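Search this site Go

Folding and Stacking Mixed Laundry on a Single Bed
Project report, Household Methods course, Fendside. Kwadwo Boateng and Tamara Husar
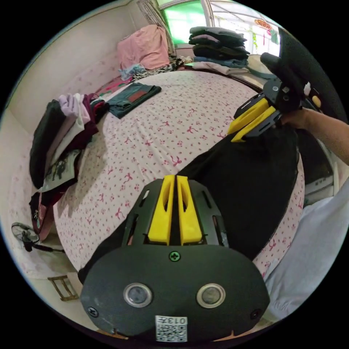 Does the order in which clothes are folded affect whether the stack stays up?
The order matters more than the folding method. Stacks that began with jeans and other heavy items held their shape, and stacks that began with thin tops leaned early.

1. Purpose

The project looked at how one person can fold a mixed load on a bed when no table is available. A bed is wide enough for large garments, but the surface is soft and the finished clothes take up the space needed for the next item. We wanted a folding order and a stack position that would let a full load be finished without moving the stack.

2. Materials

Each load had 19 garments: jeans, T-shirts, long-sleeved tops and large dark items. The bed was made up with a printed sheet. We had planned to use a plain one, but the print was useful for keeping folds straight, as the small bows and flowers gave the eye something to line up with. A tape measure and a kitchen scale were borrowed from Aurel Stanciu. The heaviest item in the load was just under 1000 grams.

3. Method

Three orders were tried: heavy first, light first, and random. Every load was folded by the same person. The steps were the same in each run.

Spread the garment face down across the middle of the bed. Pull the fabric out from one edge until the large wrinkles are gone. Fold the sides in, then fold from the bottom up. Carry the piece to the stack and set it down with the folded edge facing out.

Large black garments took the longest to spread. Seams are hard to see on black cloth, and the first fold often had to be opened and done again. Jeans were folded in half lengthwise and then in three, with the waistband on top.

The stack was placed against the wall in half of the runs and at the open side of the bed in the other half. A run ended when the last garment was placed or when the stack fell.

4. Results

Heavy first gave the steadiest stacks. With the stack against the wall, none of these runs ended in a fall. Random order was acceptable against the wall and poor at the open side. Light first was poor in both positions, and the lean usually started at the fourth or fifth piece.

The average time for a load was 15 minutes. Heavy first was slightly slower because the load had to be sorted before folding began. The tallest stack measured 35 centimeters before we pressed it down by hand.

Overhang was a problem we had not planned for. When the lower pieces were set too close to the side of the mattress, they hung down toward the floor and pulled on the pieces above them. This happened with the wall position as well — a wall supports one side of a stack and does nothing for the pieces underneath. In later runs the first garment was set a hand's width in from the mattress edge.

5. Limits

Only one bed and one mattress were used. A firmer mattress would probably allow a taller stack. Socks and underwear were left out. Emanuel Zamfir pointed out in review that we did not record room humidity, and we have no data on that.

6. Further work

A second set of runs should compare one tall stack with two short ones. Two stacks would use more of the bed, so the spreading area would need to be measured again. We would also like to repeat the random order with children's clothes, where the pieces are closer in weight.

Submitted 2020-11-09

Contact the course office | © Fendside Household Methods | Back to top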